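Plosemness Community Laundry Room – Frequently Asked Questions

Last updated 6 November 2021

Welcome, and thank you for reading before you come! Lurdes Godinho and I get a lot of the same questions at the counter, and we're always happy to answer them in person, but quite a few of you have asked for something you could look over at home with a cup of coffee. So we sat down and wrote out everything we could think of. If your question isn't on the page, please call or stop in.

Who can use the laundry room?

Anyone who lives in Plosemness or is staying here for a while. You don't have to own a home, and you don't have to show us a utility bill or anything of that kind. If you're visiting your sister for a month and her washer has quit, come on over. We do ask everybody to sign up for a card the first time, which takes a few minutes and costs nothing.

How do I book a machine?

You can book at the counter, by phone, or by writing your card number on the sheet inside the front door. Bookings are for one wash and one dry. If you're running late, we'll hold your machine for 30 minutes and then let the next person have it. Walk-ins are fine too, and mornings tend to be quiet, apart from the first week of June, when it seems like every family in town decides to wash its winter blankets at once.

Which machine should I pick?

The small washers near the window are right for everyday clothes. The two big ones at the back are meant for comforters, sleeping bags and bath mats, and we'd love it if you left those free unless you really need the space. Please don't stuff any of them to the top – clothes need room to tumble, and a drum you've had to push shut with your knee isn't going to rinse very well.

Do I need to bring my own detergent?

Yes, please, though there's a shelf of leftovers by the sink that you're welcome to share. Use less than you think you need. Our water is soft, and two tablespoons of liquid will do a full load. If you still see suds at the end of the cycle, run a second rinse and cut back next time.

My child has sensitive skin. Is there a machine without perfume residue?

There is! Washer number four is kept for unscented products only, and so is the dryer next to it. Hedvika Urban asked for this a couple of years ago on behalf of her grandson, and it has turned out to be one of the most popular things we've ever done. Please no fabric softener or dryer sheets in either one.

How should I sort my things?

Darks, lights and towels is plenty for most households. New jeans and anything deep red should go by themselves the first couple of times. Black clothes stay black longer if you turn them inside out, wash them cold and take them out of the dryer while they're still a tiny bit damp.
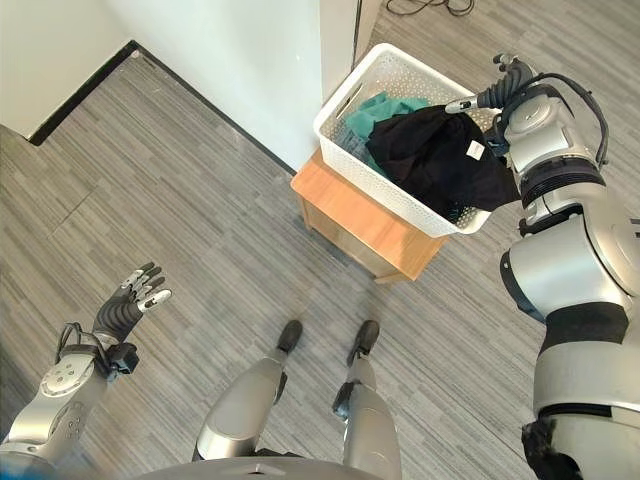

Do check the pockets while you're sorting, even on the things you're sure about. Tissues are the worst of it, and lip balm is a close second. If a tissue does get through, let everything dry completely before you try to shake it off.

What happens if I leave something behind?

We keep it on the rack in the hallway for a month, folded, and after that it goes to the clothing exchange in Torres. Single socks have a drawer of their own, and Abílio Figueiredo has promised to go through it one of these days.

Can somebody pick up and deliver for me?

If you're getting over an operation or can't manage the stairs, yes. Ask for Rozália Szénási, who looks after the delivery list. Bags go out the next afternoon, folded, with your card number on the tag.

How do I reach you?

Call the counter and ask for extension 639. If we're in the back with the dryers going we may not hear it, so leave a message and speak slowly – one of us will call you back before closing.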